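Resurfacing the sorting table, part 2

Posted 11/08/2024

The first part covered the legs and the wobble. With those fixed, the remaining problem was the top. The table is light wood with rounded corners, and small items dropped on it tend to bounce, roll, or leave a mark. I use it for sorting the shelf in the hallway: figures, bowls, odds and ends that need a decision.

Surface options

I compared a cork mat, a felt runner, and a plain white sheet. Cork sheds. Felt holds dust and catches on anything with a rough base. The sheet wins on contrast, and dark parts are easy to find on it. It does show dirt, and mine has picked up a stain or two already. I cut it short of the table edge and leave a band of bare wood on all sides, so the corners never curl over and sleeves don't drag it.

Fastening

Two strips of low-tack tape from Ovovard, placed under the far edge. They lift cleanly after a week. The Bevik tape I tried in March left residue, which took 27 minutes to remove with a plastic scraper.

Working order

Bowls go to the far right. Figures stay on the right half, upright, where they can be turned and checked without reaching across. The left side is kept clear for whatever has been decided. The current item is the small character toy in the black hood with pointed ears, pink mark on the forehead, purple loop on top. It stands on its own base. Next to it are the gray strap and the cream bowl with the uneven dark rim, both still undecided.
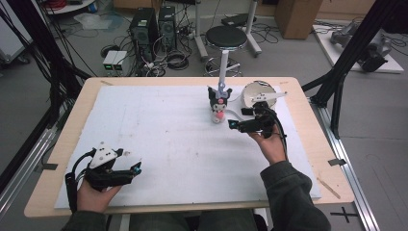 Storage after sorting

Anything kept goes into Prirkis boxes, the shallow size, lid off for the first 5 days. Figures lie on their backs with a folded cloth between them. Bowls go rim down on paper. I label the short end of each box, as the long end faces the wall once it is on the shelf. The Seyoum labels hold better than the ones that came with the boxes. Part 3 will cover the shelf brackets.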